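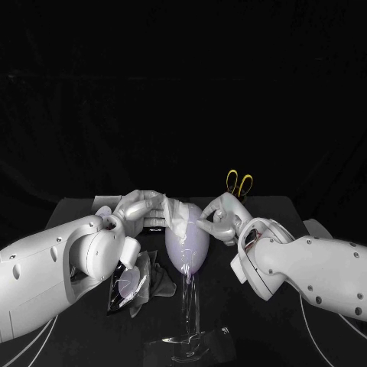
Duruslow Grip
Force-aware planning and control for two-armed robots with fingered hands

Duruslow Grip is a software package for teams working on tasks where both hands touch the same object. It sits between your task code and the arm and hand drivers, and handles contact planning, finger force limits and timing between the two sides.

It was written for soft and light objects. Balloons, tissue, thin film and bagged goods change shape when touched, and a planner that treats them as solid will press too hard or lose them.

What is in the package

Planner. Takes a target contact for each hand and returns a joint path for both arms. Paths are checked for collisions between the arms and against anything you have marked on the table. One hand can be set to hold while the other moves.

Contact controller. Runs at 500 Hz. Each finger has its own force ceiling, and the thumb can be set apart from the rest. If a ceiling is reached, that finger gives way and the others keep their position.

Surface tracker. Fits a closed shape to the object using the head camera and updates it as the object moves or dents. Pale and slightly see-through surfaces are supported from version 4. Clear film lying flat on a table is still tracked poorly, and we suggest marking it by hand as a keep-out area.

Replay tool. Plays back a logged run with camera view, joint angles and finger forces on one timeline. Logs can be cut, labelled and exported.

Requirements

Linux PC, 36 GB of free disk space
2 arms with position or torque control
Hands with individually driven fingers
One colour camera with a view of both hands
Wired network between PC and arms

A graphics card is needed for the surface tracker only. The planner and controller run without one.

Drivers

Drivers for Iduma and Plestine hands are included. For other hands, the driver template comes with a test script that moves one finger at a time and reports any joint that is wired or numbered the wrong way round.

Licensing

Licences are sold per robot and include updates for a year. University groups can ask for a teaching licence, which leaves out the export function in the replay tool.

Support and orders

Technical questions: Olesia Pasichnyk
Licences and quotes: Habibur Ekanayake

Page last updated 2021-04-21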